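Does It Matter How You Coil a Cable?
Project report, Ondmont College, Applied Design, fall term

Why we picked this

Every shared workroom we have used has a sign telling people to coil cables properly. The one in the Lamrani Building says that over-under coiling "prevents tangles and doubles cable life." There is no source on the sign. We asked the front office where the claim came from and were told it had been up for years. We wanted to see if the tangling half of it would hold up. The cable life half would take longer than a term to test, and we suspect whoever wrote the sign didn't test it either.

What we compared

We used three ways of putting a cable away. The first was over-under, where every second loop is flipped. The second was the plain loop, where you wind everything in the same direction. The third was the loose coil, which is what most people do when they are in a hurry: gather it up by hand, set it down, leave.

We had also planned to test the Zoltden wraps, since the packaging promises "no knots, ever." They were dropped after the first session. A wrapped coil can't tangle much because it is tied up, and a piece of string would do the same thing for less money. If you then count the time it takes to find the wrap, the comparison gets complicated and we didn't have room for it.

Method

One person coiled the cable and put it down on a table. A second person, who hadn't watched, picked up one end and pulled it out to full length at a normal walking pace. If the cable came out without anyone having to stop and free it by hand, we wrote down a clean pull. Anything else was a snag. We did 119 pulls over November, all with the same few cables, and split them as evenly as we could among the methods.

The Brodska guide to workshop storage, which was our assigned reading, says to test on "a representative surface" but doesn't say what that is. We used wooden tables because that is what we had. A smooth painted bench or a carpet might give other results.

Results

There were 21 snags in all. Most of them came from the plain loop, which surprised us a little. The loose coil did better than it looks like it should. Over-under had the fewest snags, so the sign is right as far as that goes.

We don't think the gap is as impressive as it sounds. Two of us already knew over-under from stage crew and the rest learned it that week, and the beginners' coils snagged more often. What we measured may be partly practice. We also never found a fair way to stop the person coiling from being extra careful once they knew it was being tested.
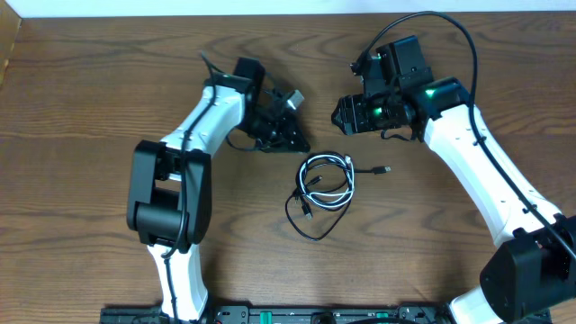 The loose coil deserves more respect than the sign gives it. It lies flat and takes a few seconds. The trouble starts when a second cable gets dropped on top, or when someone shoves the pile to one side to make space. We didn't test either of those, and they are probably how most real tangles happen. A coil that gets picked up by the same person who put it down is an easy case.

What we would change

More people, and people who don't know what the project is about. A week between coiling and pulling instead of a few minutes. We would also leave the cables out on tables that other groups are using and see what state they come back in.

As for the sign, we suggested taking off the part about cable life until somebody can back it up. It was still there when we turned in this report.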